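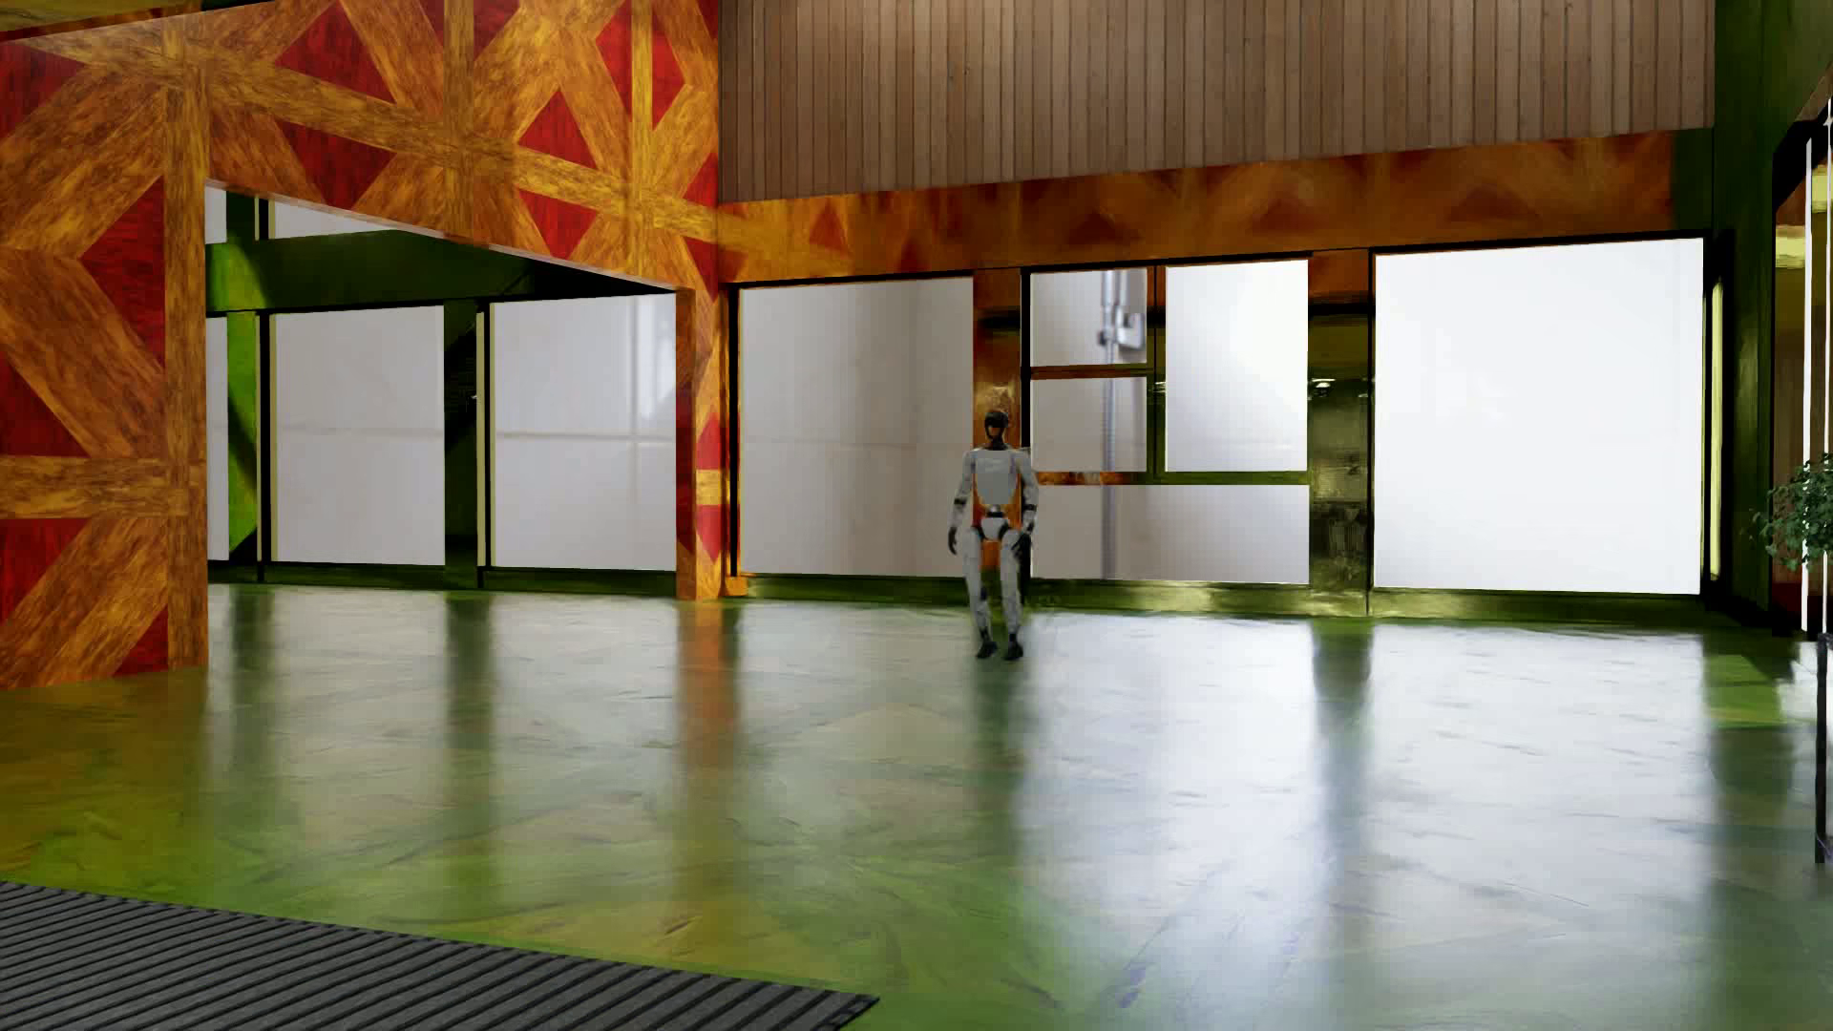 Figure 4.1 A simulated humanoid in a room with a patterned wall, tall windows and a polished floor. The rendered robot stands with both arms at its sides.

Chapter 4
Gathering Examples in Simulation

In Chapter 3 we treated the training set as given. A folder of demonstrations arrived, we split it, and we fit a policy to it. This chapter goes back a step and asks where the folder comes from. Most of the effort in a learning project goes into this part, and most of the mistakes that cannot be repaired later are made in it.

We use one project throughout the chapter. The Groseo set was collected by Banafsheh Najafi and Josphat Gachanja at Grekbridge for a walking and reaching policy. It holds 2166 episodes, all of them recorded in simulation. An operator controlled the robot from a desk, and the recorder stored the joint positions, the commands and the head camera view at every step. The exercises use a smaller part of the set, 800 episodes, which you can load on an ordinary laptop.

4.1 What counts as an example

An example, for our purposes, is a pair: what the robot sensed and what it was told to do next. An episode is a string of such pairs from a reset to a stop. The two words get mixed up in conversation and sometimes in published tables, so check which one a figure refers to before you compare two data sets. A set with few episodes may still hold a great many examples if the episodes are long. Those examples will resemble one another closely, though, and a long episode is worth less than its length suggests.

Each episode in the Groseo set carries a short record with it: the room, the starting pose, the operator, the task text and the version of the simulator. The last item was added late. Episodes recorded before the change had to be matched to a version by hand from the lab notebook, and a few could not be matched and were dropped. Write the version down from the first day.

4.2 What the robot sees

The operator at the desk may have several views of the room. The policy has only the views that were recorded for it. If the operator steers by a wide outside view and the policy is trained on the head camera, the commands in the data will depend on things the policy has no way of knowing. Gachanja's rule for the project was that operators worked from the head view alone while recording. Outside views were kept for review.

The head view is less tidy than beginners expect. When the head tilts down, the floor can take up nearly all of it, and the robot's own body comes into the lower part. 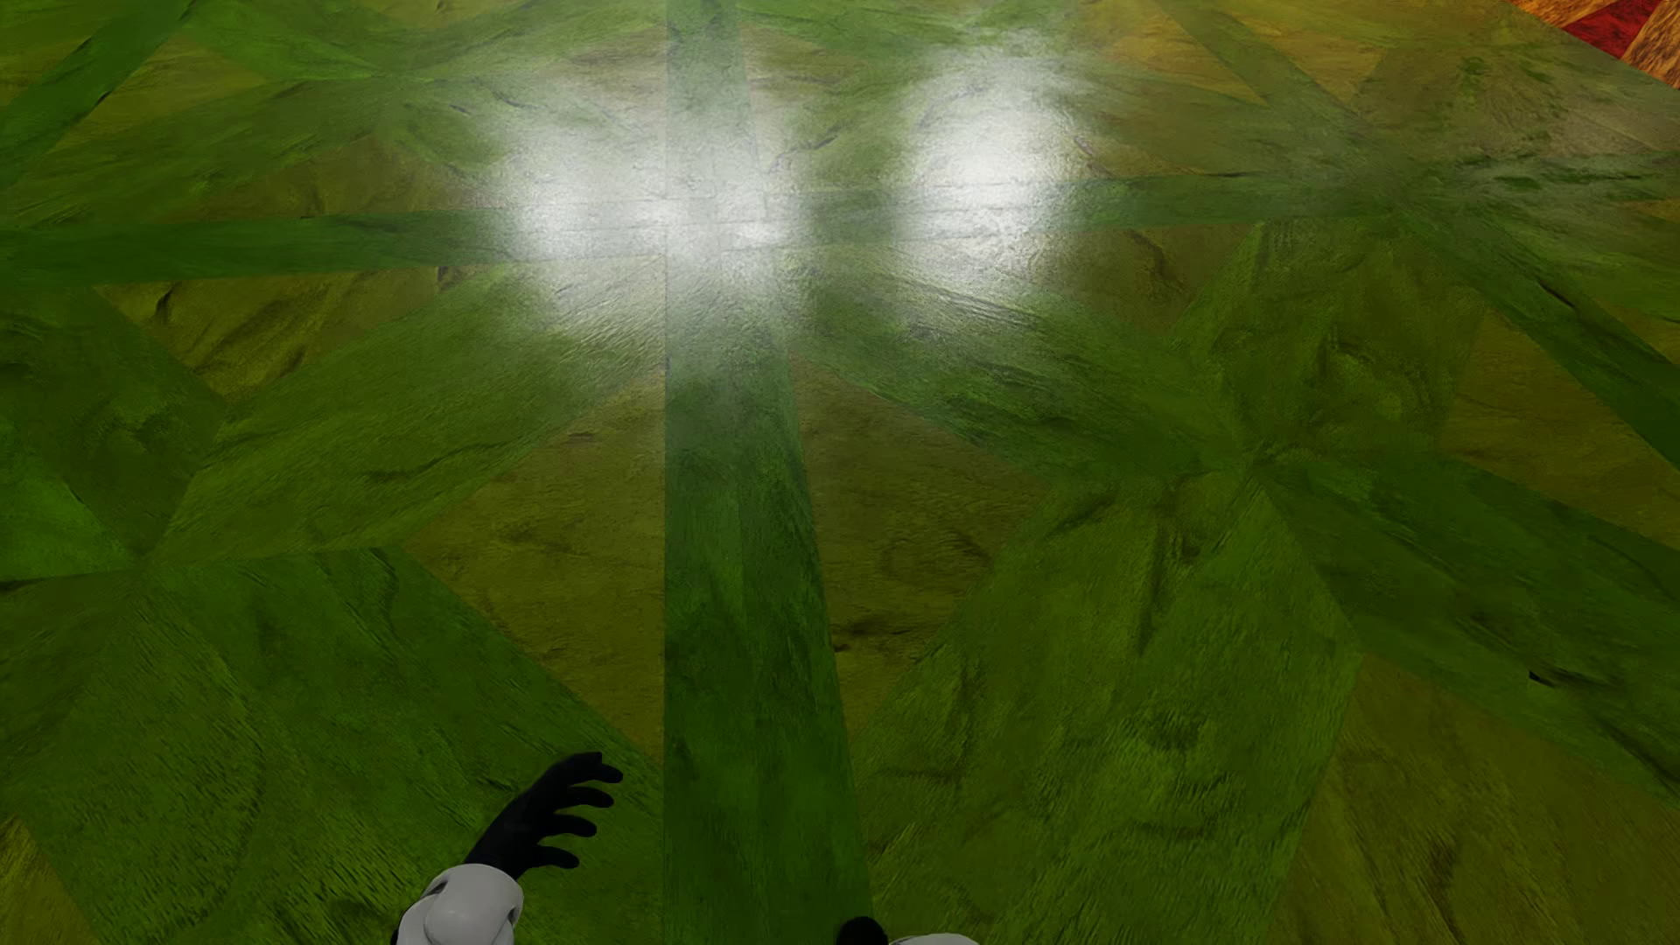
Both matter for training. A polished floor gives reflections that depend on where the camera is, so a bright patch is a poor landmark. A policy that has seen only one floor may come to rely on such patches all the same. The usual remedy is to vary the floor material and the lighting between episodes, and we return to it in Section 4.5.

The hand is a different matter. It should be left in the view. Masking it out takes away the most direct information the policy has about where the hand is in relation to everything else, and the joint readings replace that information only in part. Early in the project Najafi tried masking with a tool called Daltelis and gave it up after comparing the two trained policies on the same reaching task.

4.3 Planning a session

Decide before recording which things will vary and which will stay fixed. In the Groseo sessions the robot model and the control rate stayed fixed. The starting pose, the heading and the position of the target were drawn at random at each reset. The room was changed between sessions and never during one.

Keep failed episodes and label them as failed. They can be left out of training with one line of code, but they cannot be recovered once deleted. An operator who deletes failures on the spot also tends to delete slow or awkward successes, and the set ends up smoother than the work it is meant to represent.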